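Floststead Community Center
Interior Finishes and General Safety Inspection: Checklist with Comments

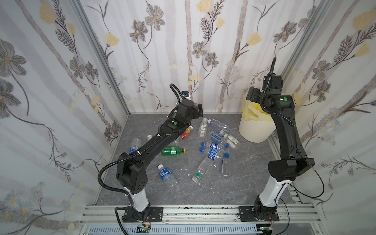
Wall paneling with floral print; gray veined floor surface.

Area: Ground floor, east wing
Inspector: Nathalie Bélanger
Accompanied by: Yavuz Bozkurt, building services
Period: July, annual round
File reference: 591

Ratings: S = satisfactory; A = action required; N/A = not applicable

1. Exits and routes

1.1 Exit doors open fully and without a key: S
1.2 Corridors clear to full width: A
Comment: Folding chairs were stacked outside the Wernus Room and reduced the passage to less than the posted width. Chairs are to be returned to the store after each booking. Repeat finding from last year.
1.3 Exit signs lit: S
1.4 Emergency lighting holds for 90 minutes on test: A
Comment: The fitting over the rear stairs went out at 66 minutes. Battery to be replaced and the full test repeated.

2. Walls and ceilings

2.1 Wall coverings firmly fixed, no lifted seams: S
2.2 Fire rating certificates held for all wall coverings: A
Comment: Certificates for the paneling supplied by Pangaribuan are on file. The certificate for the lobby wallpaper could not be produced. Ms. Kennedy to request a copy from the supplier.
2.3 Ceiling tiles in place, no staining: A
Comment: One stained tile in the men's restroom. Pipe above checked by Mr. Bozkurt and found sound. Replace tile and look again at the next round.

3. Floors

3.1 Surfaces even, no trip hazards: S
3.2 Entrance mats lie flat: A
Comment: The inner mat curls at the hinge side of the door.
3.3 Wet floor signs available on each level: S

4. Electrical

4.1 Panel doors closed and labeled: S
4.2 Extension cords not used as permanent wiring: A
Comment: Office copier. An outlet has been quoted under the Drelton contract and awaits approval.
4.3 Portable heaters: N/A

5. Fire equipment

5.1 Extinguishers mounted, tagged and in date: S
5.2 Kitchen fire blanket accessible: S
5.3 Alarm call points unobstructed: A
Comment: Coat rack in front of the call point by the side entrance. Moved during the inspection. Permanent position to be agreed with the office.

6. Spending approval

Items 1.4, 2.3 and 3.2 may proceed under the maintenance allowance. Item 4.2 needs separate approval if the final price is above $3000.

Actions assigned to: Manon Kennedy (2.2, 4.2); Yavuz Bozkurt (all others)
Report received by: Solange Poirier, center manager
Copy to: Koen Bosman, insurance file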